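Last updated: May

Singers wanted for the Closterora Community Chorus

We're looking for new voices! The Closterora Community Chorus is getting ready for its next season, and we'd love to have more people in the room, especially tenors and low altos (we have plenty of sopranos, bless them, but we won't turn another one away).

You don't have to read music. A lot of us didn't when we started, and a few of us still mostly follow the person to our left. There's no audition either. You come to a rehearsal, sing a few scales with our director so we can work out which section suits you, and then you sit down and start learning with everybody else.

Rehearsals are Sunday evenings at 5 in the upstairs hall on Berrada Street. We sing for an hour and a half, stop for tea, then go over the hard parts again. This season we're doing a set of sea songs, two spirituals, and a brand new piece in 27 short sections written for us by a Liniston composer - it's strange and lovely and has a great deal of clapping in it.

We'll sing the whole program twice, once at home and once over in Liniston, where the old theater seats 129 and sounds wonderful even when you sneeze. If you can only make one of the two concerts, that's fine. Just tell your section leader early.

Dues are $59 for the season and cover your sheet music, the hall and the tea. If that's hard to manage right now, say so on the sign-up form and we'll waive it, no questions asked.

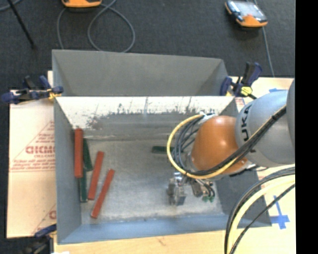

Please bring a pencil, a water bottle and shoes you can stand in for a while. Black folders are handed out at your first rehearsal, and practice tracks for every part go up on our website the same week, so you can sing along in the car as loudly as you like.

Anyone 16 or older is welcome. The hall has an elevator and there's free parking behind it after 4. To join, fill in the form on our website or just turn up on Sunday and sing with us!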